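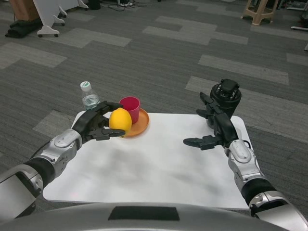

One lemon, white table. Marmalade thread starts now, get the kettle on

1/ So it's November and I'm making lemon marmalade, months before any sensible person gets the big pan out. My gran did Seville oranges in January like everyone else on our road in Stomham, and she'd have had words for me. But I ran out of the last batch in September and shop stuff is too sweet, so lemons it is!

2/ Lots of you asked for the method after I moaned about it last week, and I kept saying "I'll do a thread", so this is me doing the thread. I'm not a professional. I once welded a wooden spoon into a batch and had to throw away the spoon, the jam and very nearly the pan.

3/ What you need: 1kg lemons (unwaxed, please, or you'll be scrubbing them under the hot tap till bedtime), 2kg granulated sugar, 2.5 litres of water. That's it. No pectin, no jam sugar. The pips have got all the pectin you want.

4/ Night before: halve and squeeze the lot. Keep the juice, keep the pips, keep the gunky bits. Pips and gunk go in a square of muslin tied with string. I've used a clean hanky. I've also used the foot of a pair of tights (new ones, calm down)

5/ Now the slicing. This is where I always lose the will. Thin shreds look lovely, but it takes an age, and if you've got even the tiniest paper cut you will find out where it is. Put a podcast on. I got through two whole episodes of something about canals and I couldn't tell you one fact from either.

6/ Peel, juice, water and the pip bag all go in the pan overnight, lid on. Do NOT skip this because you're feeling keen. I skipped it in my first year and the peel was like chewing a belt.

7/ Morning. Simmer it gently for two hours, until you can squash a bit of peel between finger and thumb. Test it before the sugar goes in — once the sugar's in, the peel won't get any softer, however long you stand there glaring at it.

8/ Let the muslin bag cool a bit, then squeeze it hard back into the pan. Gloopy, cloudy, slightly disgusting. That's your set, right there. My neighbour Ayodele Eze does his between two plates so he doesn't burn his hands, and I was annoyed I hadn't thought of it.

9/ Sugar in, low heat, stir till you can't feel any grittiness on the bottom. THEN turn it right up. It'll climb the sides, so use a bigger pan than you think. I got mine at the Fladville car boot for next to nothing and it weighs the same as a toddler.

10/ Setting point. Saucer in the freezer, blob on the saucer, wait a minute, push it with your finger. Wrinkles = done. Runs = five more minutes. Take the pan OFF the heat while you're testing or you'll sail right past it and end up with toffee. (see: spoon)

11/ Leave it to stand for 15 minutes before potting, otherwise all your nice shreds float to the top and the bottom half is just jelly. Hot clean jars, lids on straight away. I forgot to label last year's and gave my sister chutney for her toast.

12/ Someone's bound to ask about limes. Yes you can, but the skins are tougher so simmer them longer. Grapefruit is lovely but too much pith for me. Had a go with clementines once and it tasted of the smell of a satsuma, if that makes sense?

13/ Best uses so far: toast (obviously), on a sponge pudding, stirred into plain yoghurt, brushed over a roast chicken for the last 10 minutes. That last one made the kitchen smell unbelievable.

14/ Right, mine's soaking, lid's on, I'm going to bed. Will report back on the set tomorrow. If anyone's got spare jars with lids that fit, please shout, I've got a drawer full of lids and they belong to nothing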